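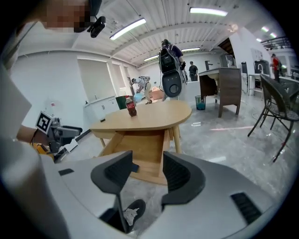

The bus put Felista down at Wustwood a little after 4 in the afternoon. It was June and the light was already going. Her aunt's house was the last one before the creek, with the grey letterbox.

Brian Muli was on the verandah with a cup of tea.

"You've come for the piano," he said.

"I've come for the stool. I can't carry a piano."

He thought about it and went in. She heard him shifting boxes in the front room. When he came back he had the stool under one arm and an envelope in his other hand.

"She owed me 300 dollars," he said. "Then I owed her. I never worked out which came last."

Felista looked inside. It held a tram ticket from Monditdale and a list of neighbours in her aunt's handwriting. Brian's name was crossed off.

"What does that mean?" she asked.

"Paid, I suppose."

She sat on the stool at the bus stop until the headlights came over the hill, then picked it up and put out her hand.

Last updated: June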